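Home Forums Projects Wiki Members Search Log in

Forums > Running a project > Contributor agreement or sign-off?

tmarsh_dev
Aug 31, 2024

We maintain Vevetura, a vector illustration program under GPLv3. Until now we have taken patches with no paperwork at all. You open a merge request, someone reviews it, it goes in. Last week Sturden, who pay for two of our developers, asked us to start using a contributor license agreement before the next major release. Their draft gives the company the right to relicense contributions under any terms.

I don't have a strong opinion yet. I can see why they want it, and without their money we would be back to evenings and weekends. I also know that a few long-time contributors will refuse to sign. Has anyone here brought in a CLA on a project that already had a history? What did it do to the number of patches?

kettle_black

We did it on a project with 100 contributors in the git log. Getting old contributors to sign took from January to the end of summer. 12 of them never answered. Some of the email addresses were dead. We rewrote what they had touched, and most of it was small, but one of them had written the whole text layout module.

So before you argue about whether it is right, run the log and see whose code you would need to cover. If Sturden only wants it for new work, the job is a lot smaller, but then they can't relicense the program as a whole anyway and I would ask them what the point is.

ines_r

I would say no to that draft. "Any terms" means a closed version. They may not plan to do it today, but companies get bought and the new owner reads the agreement too.

Use the DCO. Contributors add a Signed-off-by line to each commit and state that they have the right to submit the code. It costs them one flag on the command line. You get a record of where the code came from and the license stays where it is.

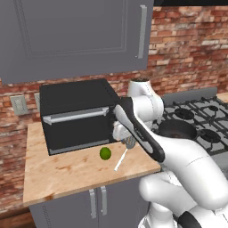
The other thing is designers. You are an illustration program, so I assume a good part of your contributions are icons, brushes and templates. People who make those often don't use git from a terminal. A legal form to print and sign will stop them at the door. A checkbox in the merge request is something they can manage.

pdxfontguy

Disagree with ines_r on the first part. Dual licensing is how Cellden pays its staff and their free version is still better than it was before. If a company is putting in two full salaries, it isn't unreasonable for them to want some way to earn that back. GPL-only with no sponsor is also a risk to the users.

ines_r

Cellden wrote nearly all of its own code before it opened it up. That's a different starting point from asking volunteers to hand over rights afterward.

pdxfontguy

Fair. I still think "say no" is easy advice when it isn't your payroll.

Zofia Pawłowska

I went through this at Grabowska, from the company side. Our lawyers wrote the same kind of draft. When I asked them what they needed, the list was shorter than the document. They wanted a clear patent grant and proof that each contributor's employer had agreed. Relicensing was in there because the template had it.

So ask Sturden to put in writing what problem they are trying to solve. If it is patents, GPLv3 already has a section on that and their lawyers should read it. If it is relicensing, you can ask for a clause that says contributions must always stay available under a free license too. Some projects have that in their agreement and people do sign it. It won't satisfy everyone - it still gives the company something the contributors don't get - but it is a lot better than what you have now.

Also, don't announce it in release notes. Post the text on the mailing list and leave it open for comments for a month.

tmarsh_dev

Thanks, this is useful. I ran the log as kettle_black suggested. We have 50 people with more than a trivial change, and I could reach most of them. The SVG importer is mainly by one person who left on bad terms, so that one is a problem.

I'll write to Sturden and ask what they need it for. I suspect it is the template, as Zofia says.

kettle_black

If you do go ahead, check translations too. We forgot them and had to do a second round.

pdxfontguy

And get the answer by email, not on a call.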